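4.2 Clearing work and the change of roles at the Jimard canteen

The second site of our study is the staff canteen of Jimard, a producer of packaging with two production halls and one office building. On a usual working day the kitchen serves 464 meals, most of them within a short period at noon. Before the automation project started, the clearing of used dishes was shared between all kitchen workers, and there was no fixed person for it. Whoever had free hands went to the counter, sorted the dishes and brought them to the washing room. In the interviews the workers called this "the back turn". It was not liked, but it was also the moment when people stood together and could speak.

The project was carried out by Cultudel, a small integrator, together with the kitchen management. One fixed arm beside the return counter takes over the lifting and sorting of plates, cups and small cookware. The workers keep the scraping of food, the loading of the machine and the control of damaged pieces. In the planning stage the behaviour of the arm was prepared in simulation, and the kitchen workers were invited to comment on the rendered scenes before anything was installed. This early involvement was a condition set by the works council, and we consider it important for what follows. An example of the simulated task is given in Figure 3.

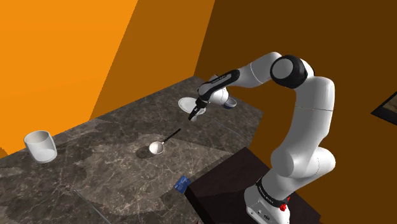 Figure 3. Simulated clearing task. The arm holds a plate over a marble-patterned counter, with cups and a small saucepan near it.

In the comment meetings the workers spoke little about the arm itself. Their remarks were mostly on the order of work. One cook asked who would decide when the counter is "too full", and whether the arm or the person has priority when both want the same place. Another worker was worried about handles, as pans are often put down in a hurry and the handle can point in any direction. These remarks were collected in a list by Orestis Chrysikopoulos, the shift leader, and the integrator answered them in writing. We had access to this list and used it as a second source beside the interviews.

After the installation three changes were reported. The first concerns the body. Workers with long service in the kitchen said that their wrists and shoulders were less tired at the end of the shift, although two of them added that the loading of the washing machine had become more intense, as the dishes now arrive in a steady flow. Before, a person could slow down the flow simply by walking slower.

The second change concerns responsibility. When a cup was broken in the old arrangement, it was the fault of the one who carried it, and the matter was closed with a joke. With the arm it was unclear for several weeks who should note the damage and who should restart the system after a stop. In practice the task fell to the youngest workers, who were expected to be "good with such things". They received no extra time for this and no change in their pay group. The management corrected this in December – after the question was raised by the shift leader – and restarting is now a named duty which rotates.

The third change is the loss of the back turn as a meeting point. It was mentioned in almost all interviews, often late and as a side remark. Some workers now stay at the counter for a few minutes even when there is nothing to do for them. The kitchen manager described this as waiting time; the workers described it as a pause. At the Kinnear site (Section 4.1) we did not find this difference, probably for the reason that clearing was there always done by one person alone.

We do not claim that these effects come from the arm only. In the same period the kitchen received a new menu plan and lost one part-time position, and the interviews do not always allow us to separate these causes. The comparison with the Farka site, where the staffing stayed the same, is made in Section 4.3.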